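Ticket: League table shows wrong points after abandoned match
Product: Judico fixtures and results, club edition
Raised by: Jamila Dewan, Kustby and District Football League
Handled by: Chang-ho Tak, support; later Malsha Uddin
Status: Closed (see last entry)

Jamila Dewan, Thursday, 08:50
Our Division Two table is wrong again. Derden have been given three points for a match that was abandoned at half-time with a waterlogged pitch. The match has no result. I entered it as abandoned, the fixture page says abandoned, and the table has counted it as a home win all the same. Bandara's manager has already rung me twice.

Before anybody asks, I have logged out and back in. I have tried another browser. It made no difference last time either.

Chang-ho Tak, 09:35
Thanks Jamila, sorry for the trouble. Tables are rebuilt every 30 minutes, so a change of status can take a little while to show. Could you check again after ten o'clock and let me know?

Jamila Dewan, 10:20
Checked. Still wrong. I changed the status on Sunday night, so I had my doubts about the 30 minutes, but I waited as asked.

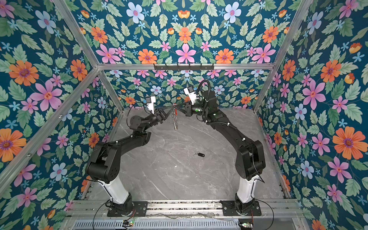 Does an abandoned match keep the score that was entered before it was called off?
The score stays on the match record until it is cleared by hand. Setting the status to Abandoned hides it on the public page and should leave it out of the table.

Jamila Dewan, 10:55
I have read that help page and "should" is doing a lot of work in it. The score was 1-0 to Derden when the referee took them off. Are you telling me the table is reading a score that the rest of the site has hidden?

Chang-ho Tak, 11:30
It looks that way, yes. Could you try these in order, please:
1. Open the match and set the status back to Played.
2. Clear both score boxes and save.
3. Set the status to Abandoned and save again.
4. Press Rebuild Table on the division page.

Jamila Dewan, 11:50
Done, all four. Derden have now lost the three points, good. They have also lost a goal from their goal difference that they scored in a different match in the same week. They were on plus 11 before any of this and they are on plus 10 now. I have a paper copy of the table from the week before and I have added it up twice.

I'm not convinced anyone has tested this on a league that plays in winter.

Chang-ho Tak, 12:40
I can reproduce the goal difference problem on our test league. Passing to Malsha, who looks after the table code.

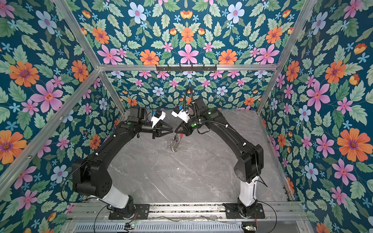
Attachment 2, added to ticket at 13:05

Malsha Uddin, 14:15
Hello Jamila. The rebuild subtracts the old score once when you clear it and a second time when the status changes. Derden's 1-0 was therefore taken off twice, leaving them one goal short. Nothing is wrong with the other match, its score is intact. I have corrected Derden's figure by hand and run a check over the 2,371 matches stored for your league, all seasons. Three others had the same fault, all of them abandoned.

Jamila Dewan, 14:50
Which three? And were any of them in seasons where promotion was decided on goal difference? I would like to see them myself before I take anyone's word for it.

Malsha Uddin, 15:25
List sent to your league address. Two are from cup groups and one is from Division Four. I can't speak for promotion as we don't hold your rules. 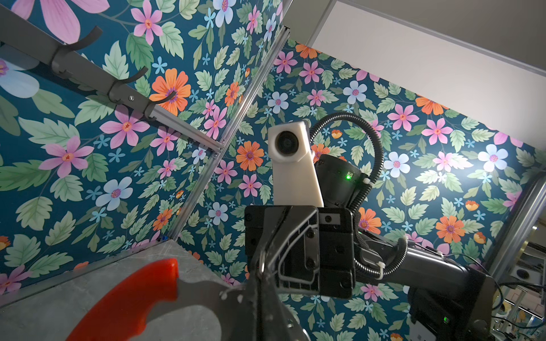

Jamila Dewan, 16:40
Right, I have been through the list with Arif Herath, who did the tables before me. The Division Four one moved a side from minus three to minus four and they finished bottom either way. The cup groups were settled on points. So no harm done, by luck as far as I can see.

Two things remain. The replay needs entering as a new fixture, and last time I did that the system linked it to the old match and copied the old score across. Will it do it again? And what happens to the bookings? The cards from the first half still stand under our rules, whatever happens to the score.

Malsha Uddin, 17:10
Enter the replay with Add Fixture and leave the Linked Match box blank. It won't copy anything. Cards are stored against the player and aren't touched by clearing the score. The double subtraction is on the list to be fixed in the July update. Until then, please clear the score before you change the status to Abandoned, and don't switch it back to Played afterwards.

Jamila Dewan, 17:30
The July update was also going to fix the postponed fixtures, but it was a different July. Replay entered, box left blank, table correct as of now. Cards are all there. Thilini Munasinghe is doing the results this weekend and I have told her to print the table before she touches anything.

You can close this one. I'll open another if it moves.

Malsha Uddin, 17:35
Closed. Fault stays open on our side.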